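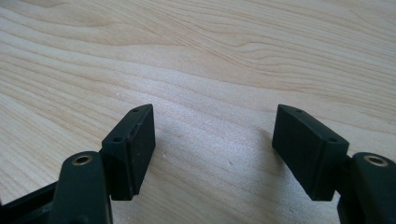
Pale tabletops: grain, finish and wear

This page collects notes on the tops we have sanded and finished in the workshop at Kostis, along with the bench tops from the old Renaud canteen. People ask how a light softwood top behaves and wears before they order one.

Grain. On a pale top the lines are tan to faint orange-brown. They can run close together in one part and open out in another, with nearly plain, creamy wood in between. Wavy bands like these are normal and no two tops match. If you want straight, even lines all the way across, ask for it when you order, as we have to pick the boards for it and it adds to the wait.

Colour. Expect it to darken. A top that starts out blond will be closer to honey after a few summers by a window. Move the fruit bowl now and then or you will get a pale ring under it.

Finish. We use Polto matt oil, two coats, left overnight between coats. It keeps a slight sheen where the light falls on the surface and none elsewhere. The satin version is shinier than most people want in a kitchen.

Sanding. 80 grit only if there is old varnish to shift, then 120, then 177 strokes of nothing but patience, as my old foreman put it. We stop at 200 on softwood. Going up to 600 or 800 closes the surface and the oil sits on top and stays tacky.

Marks. Softwood dents. A damp cloth and a warm iron will lift a shallow dent before oiling. Deep ones stay. Put felt under anything heavy or with hard edges.

Cleaning. Warm water, a little washing-up liquid, wipe along the grain and dry it straight away. No scouring pads. Re-oil in March if the top gets daily use.

The Vutia tables will get their own page when they are finished.

Comments (3)

benchend
Did you fill the knots on the canteen tops or leave them? Mine have a couple that catch the cloth.

pale_and_plain
Used the same oil on a pine desk. Two coats was enough but it took three days before I could put paper on it.

tworooms
Is the iron trick safe if the top has already been oiled?

Reply | Report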